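2018年5月13日 工作台记录 仿真单元 Wolde

写的人:Kidus Gebru

上午把 Wolde 的场景文件重新整理。四月改过一次底座高度,可是碰撞模型没有一起改,所以手臂在低的位置常常报自碰撞。Ibsa Tsegaye 上次交接的时候已经写了这个问题,我今天才有时间处理。

做的事情:

先备份旧配置,文件夹名字是 Hultolico_old,请大家不要删除。
底座的碰撞盒重新对齐到外观模型,两个的原点现在是一样的。
夹爪指尖的摩擦系数恢复成默认值。以前有人调得很大,物体粘在手指上,放不下来。
仿真步长没有动,渲染还是每4步一次。

改完以后跑了200次复位,有3次失败,都是手臂起始姿态离桌面太近。日志在702号目录。我把起始姿态抬高了一点,还没有再跑完整的一遍,明天继续。

另外一个小问题:Flullalberg 材质包更新以后,有的物体贴图颜色很深,几乎看不到细节。我不确定是灯光的问题还是法线方向反了。Ladden 那边的机器上我还没有试,请 Ibsa 有空的时候打开同一个场景比较一下。

还要检查软物体的接触参数。现在布类的网格比较粗,手指压下去的时候有时候会穿过去。

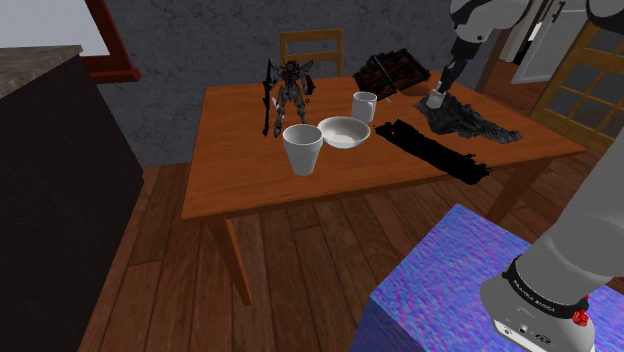
接触检查我选的是手指刚到布堆的位置,在这里暂停,然后一步一步看接触力。指尖现在对着灰色那一堆左边最高的地方,看起来已经碰到了,但是只看画面不能确定,要看接触列表里有没有这一对。杯子和碗离得很近,下次随机摆放的时候最小间距要加大,不然夹爪去拿杯子会先推到碗。桌上那个全黑的长条物体,表面几乎没有细节,就是我上面写的贴图问题,先记在这里。底座贴图的花纹暂时不改,等碰撞盒确认没有问题以后再说。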